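Dry Air, Damp Cellars and a Jar of Baking Soda

12/17/20
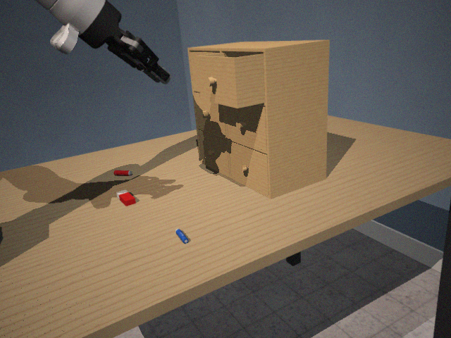

Kalkidan Woldegiorgis has spent October and most of the weeks since then inside other people's houses with a humidity meter in her coat pocket. She works for Getwood, a small firm that checks homes for damp, and she has smelled things.

"People will show me the kitchen first because it's clean," she says. "I'm not there for the kitchen. I want the closet on the north wall, the one with the ski boots."

Winter makes everyone seal the windows and boil soup. The water in the soup has to go somewhere, and it goes behind the wardrobe. Woldegiorgis likes to see a reading between 30 and 50 percent. One bedroom last month gave her 74. The owner, she says, had bought a humidifier on sale and was very pleased with it.

What does she tell people to do? Pull furniture a few inches off outside walls. Run the bathroom fan for 20 minutes after a shower, and clean the thing, which most of us last did never. Dry laundry outdoors or in a dryer that vents outdoors.

"I had a client who vented his into the attic," she says. "He told me it kept the attic cozy."

Her colleague Mathis Renaud swears by an open window, 3 times a day, even in snow. Woldegiorgis agrees, up to a point. "Mathis grew up in a stone farmhouse. He thinks 55 degrees is a heat wave."

And the jar of baking soda I keep in my own closet? She looked at it for a while.

"It's a nice jar," she said.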